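Towel Folding Lab, Handout 3: Moving the Arm by Hand
Robot Projects Class, Cavisville
Updated 8/10/25

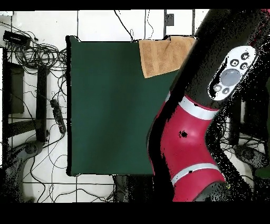
The green board, the tan towel and the arm, with the cables on the floor behind.

Hello again! These are my notes from the last session, cleaned up a bit and with the parts I mumbled through written out properly. If you were there, skim the first half and go straight to the homework. If you missed it, read the whole thing before you touch anything with a motor in it.

So, where are we? In Handout 2 we got the arm powered up and said hello to it. This time we start on the Malard task, which is the name we use in class for the towel job (it was the name of the folder I saved it in back in June, and it stuck). The task sounds tiny. A towel is on the board, and the arm has to take one corner and bring it across to meet the opposite corner. That's it. You do this at home while thinking about dinner. You'll be amazed how much there is to decide once you have to spell it out!

Start with the towel itself. A wooden block has a shape, and it keeps that shape when you let go of it. A towel has pretty much whatever shape it had when it landed. Look at the one on the board: it's already folded, it hangs over the top edge, and one corner points down toward the middle. Which corner would you grab? Most of you said the one pointing down, and I agree, it's the easy one to find against the green. But now think about the rest of the cloth. Part of it is behind the black link of the arm from this view, so a program looking at this picture has no idea where that side ends. Move the arm first, look second, plan third. Please write that at the top of your notebook.

The second thing is the view. We're working with depth as well as color, and you'll notice black speckles along the arm and around a lot of the edges, plus a little dark spot on the red part. Those are places where surface detail is missing. Don't try to paint over them and don't average them away – for now just mark them as "unknown" and keep them out of your distance math. A missing point that gets read as zero will wreck your plan very quickly. One team's towel corner ended up, on paper, 2098 mm under the floor.

Now, moving the arm by hand. We do this in pairs. One person holds the arm and the other stays at the keyboard with a hand near the stop. You guide slowly, you pause, your partner saves the pose, and you both say out loud what you just saved. It feels silly for five minutes and then it saves you an hour. Use the naming from the Awwad worksheet (home, above, touch, lift, across, release) so that we can swap files between teams without guessing.

A few house rules I'd like to repeat:

Leave the buttons on the arm's white panel alone until I've gone through them with your team.

Walk around the cables, please, and never over the power strip. If you need another outlet, ask me.

Keep hair, lanyards and hoodie strings well away from the joints.

Send the arm home before you reach over the board to reset the towel.

About the towel reset: be a little messy! I know it's tempting to lay it down the same way each time, and your success rate will look lovely, but then the program has learned one towel in one position. Drop it, nudge it, turn it over. Last year's group recorded 342 tries with a perfectly neat towel and had to do most of them again.

Grading for this lab is simple. Your pose file counts, your notebook counts, and the fold counts a bit less than you'd think. A crooked fold with good notes beats a neat one you can't explain.

Homework before next session:

1. Finish the Awwad worksheet, both sides.
2. Sketch the board from above with the towel in 3 different starting positions, and mark the corner you'd pick up in each.
3. Write a short paragraph on what your program should do when it can't find a corner at all. "Try again" is allowed, but tell me how many times and what happens after that.
4. Read pages 1 to 99 of the Bamerura course reader if you haven't yet (it's mostly diagrams, it goes fast).

Bring your own notebook and a pencil. Pose files go in the shared folder under your team name, and late ones are fine if you write to me first.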